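Planificación automática de itinerarios urbanos: restricciones, holguras y fallos habituales
Notas del ponente — versión para la sala, 4 de mayo de 2019

Apertura (sin diapositiva)

Presentarme en una frase. Decir que hablo de viajes de ciudad de pocos días, con llegada en avión o tren y sin coche de alquiler. Los circuitos en autobús y los cruceros quedan fuera; si alguien pregunta por cruceros, remitir a la charla de Roy Bramwell de esta tarde.

Aclarar el vocabulario desde el principio. «Itinerario» es la secuencia ordenada de visitas con hora de inicio y hora de fin. «Lista» es un conjunto de sitios sin orden. Casi todo lo que el viajero encuentra publicado es una lista con aspecto de itinerario.

Diapositiva 1. Los datos

El corpus son 148 itinerarios generados con Padar durante el mes de septiembre, todos para estancias de entre dos y cinco noches. Los revisamos a mano Yusri Subramaniam y yo, cada uno por separado, y después comparamos. En 17 casos no coincidimos en si el plan era realizable. Esos casos se discutieron uno a uno y se dejaron marcados como dudosos; no entran en los resultados.

Criterio de «realizable»: una persona adulta, a pie y en transporte público, puede cumplir todas las visitas dentro del horario de apertura, con una pausa para comer. No se valora si el plan es agradable. Insistir en esto, porque en el ensayo se entendió mal.

Diapositiva 2. Ventanas horarias

Cada punto de interés tiene una ventana de apertura y, en muchos casos, una ventana de último acceso. Son dos campos distintos. Un museo que cierra a las seis puede dejar de admitir público a las cinco y cuarto. Si el planificador solo guarda la hora de cierre, programa una entrada a las cinco y media que en la puerta no se acepta.

Tercer campo, el que más se omite: el día de cierre semanal, y dentro de él las excepciones por festivo. Cuando el festivo coincide con el día de cierre, algunos museos abren y cierran al día siguiente. No hay regla general. Se resuelve consultando la fuente del propio museo para la fecha exacta del viaje.

(Si voy mal de tiempo, saltar el ejemplo de los festivos trasladados.)

Diapositiva 3. Desplazamientos

Padar calcula el trayecto puerta a puerta con la hora de salida prevista. Hulo, que fue el sistema anterior, usaba la distancia en línea recta multiplicada por un factor fijo. El factor funciona en una ciudad llana con trama regular. Deja de funcionar en cuanto hay un río con pocos puentes, una colina o un transbordador.

El transbordador merece un minuto aparte. Es un tramo con frecuencia baja, embarque anticipado y plazas limitadas. Hay que modelarlo como una visita con hora fija y colgar de él todo lo demás. Si el regreso se pierde, se cae la tarde entera.

Pregunta probable: ¿y los taxis? Respuesta: se admiten como recurso de emergencia en el cálculo de holgura, nunca en el plan base.

Diapositiva 4. Holgura

Definición: minutos libres entre el fin previsto de una visita más su trayecto y el inicio obligatorio de la siguiente. Solo tiene sentido antes de una actividad con hora fija. Repartir diez minutos detrás de cada parada da una cifra total muy presentable y no protege la única entrada reservada del día.

Recomendación: concentrar la holgura delante de la reserva. Poner justo antes una actividad elástica, es decir, una que pueda durar veinte minutos o una hora sin perder su sentido. Un mercado cubierto, un paseo por el muelle, un parque. Un mirador con ascensor no sirve, por la cola.

Máximo de 4 puntos de interés por jornada completa. Con 5, la proporción de planes realizables baja con claridad en nuestra muestra, sobre todo en el segundo día. El primer día suele ser más corto y el generador ya lo trata aparte.

Diapositiva 5. Día de llegada y día de salida

El error típico es contar el día de llegada desde la hora de aterrizaje. Se debe contar desde la entrega del equipaje en el alojamiento o en consigna. En la salida, al revés: el plan termina cuando se recoge la maleta, y a partir de ahí el tiempo ya es de transporte.

Comentar la consigna. Muchos alojamientos la ofrecen, pero con horario propio, que tampoco figura en las bases de datos habituales. Griltus lo incorporó como campo opcional; en la práctica casi siempre llega vacío. Mientras siga así, el sistema debe preguntar al viajero y no suponer. 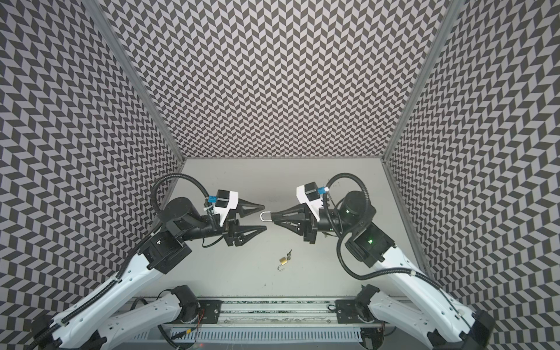

Segundo error del día de salida: programar una visita en el extremo de la ciudad opuesto a la estación. El trayecto de vuelta pasa por el alojamiento para recoger la maleta y se paga dos veces. La función de coste tiene que incluir esa escala, y en la versión actual de Padar se puede forzar declarando el alojamiento como parada obligatoria con duración de quince minutos.

Diapositiva 6. Comidas

Se modelan como ventana blanda. Entre la una y las tres, cuarenta y cinco minutos como mínimo. Ajustar al país de destino: con horarios nórdicos, la ventana empieza a las once y media. Nørgaard trae perfiles por país y se pueden importar tal cual. Revisar el de Portugal, que tiene la cena demasiado temprano.

No asignar restaurante concreto salvo reserva confirmada. Basta con indicar la zona. Los viajeros que prueban el plan modifican la comida casi siempre, y cada restaurante fijado arrastra un recálculo de la tarde.

Diapositiva 7. Qué entregar al viajero

Una página por día. Hora, lugar, duración, medio de transporte hasta el siguiente punto. Las reservas, en negrita y con el localizador. Al pie, el plan alternativo para lluvia, limitado a sustituir las visitas al aire libre por otras del mismo barrio — si cambia el barrio, cambia todo el día y ya no es una alternativa.

Mostrar la hoja impresa. No leerla.

Preguntas

Guardar diez minutos. Tener a mano la tabla de casos dudosos por si Yusri está en la sala y quiere comentarla. Si preguntan por accesibilidad, responder que los tiempos de este estudio no son válidos para personas con movilidad reducida y que haría falta una muestra propia.

Contenido relacionado
Cómo leer los horarios de último acceso en museos
Transbordadores urbanos: frecuencias y embarque
Consignas de equipaje en estaciones europeas
Escalas de crucero en un día — notas de Roy Bramwell
Perfiles de comidas por país en Nørgaard
De Hulo a Padar: guía de migración de itinerarios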